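Search this site Enter keywords Go

4. Comparing the Two Grippers on Cloth

We were excited to get to this part of the study. Boxes and cups are easy work for almost any gripper, but clothes sag, fold and slip, and they show very quickly where a finger design is weak. We compared two sets of fingers, the Rorevlow and the Vondex, on the same two-arm station with the same controller. Each set was given 287 tries at moving or straightening a garment that lay on the table. A try counted as good if both arms took hold within 10 seconds and neither one let go before the end of the motion.

Jeans with a belt turned out to be our favorite test. The waistband is thick, the legs are soft and heavy, and the belt gives the fingers a stiff edge that can either help or get in the way. Figure 3 shows the arms working at the waistband of a pair of jeans, with the right gripper on the belt.

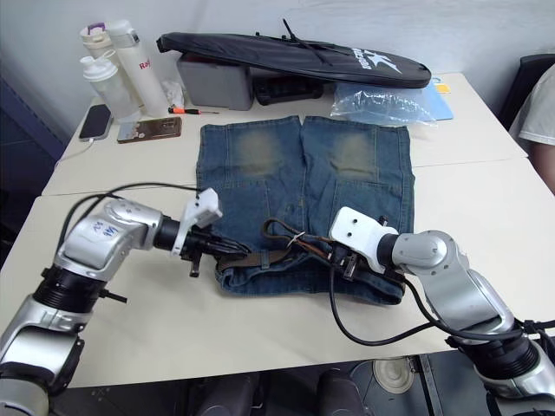

Figure 3. Two-arm work on belted jeans.

The Rorevlow fingers did very well on thick edges, and their good tries on belted jeans came to 84 percent. On thin shirts they often picked up a pinch of air, or took two layers when we wanted one. The Vondex fingers were gentler and much better with single layers, but they slid along leather when the arms pulled in opposite directions. Ineke Van Beek suggested closing the left gripper a moment before the right one, and this small change in timing helped both sets. We had spent most of March adjusting grip force and had never thought to try it!

Cable routing also mattered more than we expected. A loop that is too short tugs on the wrist when the arm bends inward, so we left extra slack for all later runs. The full logs cover 731 runs, including warm-ups and the shirt tests described in Section 5.

Related items
Tlapale: planning folds with two arms
Wrist cameras and cloth edges
Zullel controller notes

Contact | Copyright 2018 | Back to top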